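5 December 2025
By Cengiz Polat

When a small gripper lets go at the wrong moment: tips from my workshop bench

I have had a little robot arm on my bench since August, and I will say right off that I love the thing, even after the afternoon it dropped a jar of brass screws and I spent the rest of the day on my hands and knees with a flashlight and a magnet (brass doesn't stick to a magnet, as I remembered after ten minutes of trying). A lot of you have written to ask what went wrong and how to keep it from happening on your own bench, so let me go through it the way I'd tell it over coffee, and you can skip to whatever part you need.

The job was sorting. I keep my small hardware in lidded plastic jars from Plustden, the short squat kind, and the arm was moving them one at a time from a pad to a shelf. It had done this 164 times without a hitch, which I know from the log, and I had gotten comfortable enough to turn my back and start sanding a drawer front. Then came the crash.

My first thought was the motor. My second was the wiring. I took the cover off, wiggled every plug, put the cover back on, ran it again with an empty jar, and it slipped again. So if you take one thing away from all this, please check the fingers before you take anything apart! Mine are printed parts with a rough, grainy face, and I had always figured that the roughness was good for grip. It is, when it's clean. I had been sanding within arm's reach for weeks, and the little pits were packed with fine dust. Running my thumb down the finger left a pale streak on my skin.

To clean them, cut the power first and pull the plug. I mean really pull it out of the wall and lay it where you can see it. Then use a dry toothbrush, working from the base toward the tip, and get down into any slots or hollows where the dust likes to settle. Follow with a cloth that's barely damp and let everything air out for a good while before you switch on. I tried a spray cleaner from Nitier once and it left a slick film that was worse than the dust, though I may well have used too much of it. Stay away from anything oily, and please don't use acetone on a printed part unless you know what plastic it is. I softened a perfectly good bracket that way a couple of years back.
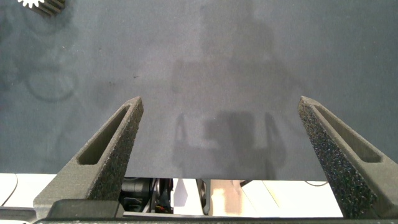
The other half of the trouble was the alignment. With the fingers clean, the empty jar stayed put, but a full one still tilted and crept downward, and I couldn't see why until I put a square up against the jar while it was being held. One finger was meeting it a touch higher than the other. A screw at the mount had backed out, maybe half a turn, and every squeeze was giving the jar a tiny twist. You'd never catch it by watching from your stool.

An easy way to check for this at home is the paper strip test. Cut 2 strips of ordinary printer paper, hold one against each side of a block of scrap wood, and let the gripper close on the whole sandwich at its gentlest setting. Keep your own fingers at the far ends of the strips and well away from the tips. Once it has closed and stopped, tug each strip lightly. They should drag about the same. If one slides right out, that side isn't carrying its share, and you want to look at the mounting screws. Snug them up a little on each side in turn, the way you'd do a wheel on a car, and don't lean on them, particularly where they go into plastic. A dab of removable threadlocker will help them stay where you put them.

Now the safety part, and I hope you'll bear with me, as this is where I was foolish. When I was hunting for the fault I left the arm powered and reached in to straighten the jar. The gripper closed on the side of my thumb. It was only a pinch and a bruise, but the tips on these things come to a point, and a bigger machine would have made it a very different story. A small arm looks like a toy and it's easy to treat it like one. These days I keep the stop switch on the front edge of the bench, by my left hand, where I can slap it without looking. I also put a strip of bright tape on the bench to show how far the arm can swing, and my coffee stays on my side of it.

Keep an eye on your cables too. Mine had begun to rub where they bend near the joint, and while that didn't cause the drop, it would have caused something sooner or later. Move the arm slowly by hand through its full reach with the power off (check your manual, some of them don't like to be pushed) and watch for any place where a wire goes tight or gets pinched. A loose loop held with a soft hook-and-loop tie works better than a zip tie pulled snug.

As for what's underneath, I can't say enough for a dark, matte pad. I use a plain felt one I bought at Bouchard, and it quiets the noise, keeps small pieces from skating off, and makes a dropped washer easy to find. Shake it out often. Felt holds on to grit, and grit goes straight back onto whatever you set down on it. If a jar has left a ring, a stiff brush usually lifts it, or a little steam from the iron held just above.

I've gone back to running full jars, with the lids screwed down this time, and the log says 383 moves since the repair. I brush the fingers before each session and do the paper strips whenever I've had the mount apart. The sander has moved to the other bench, the old Grondo one under the window, with the vacuum hose clipped on. And I'm still finding brass screws. There was one in my slipper this morning.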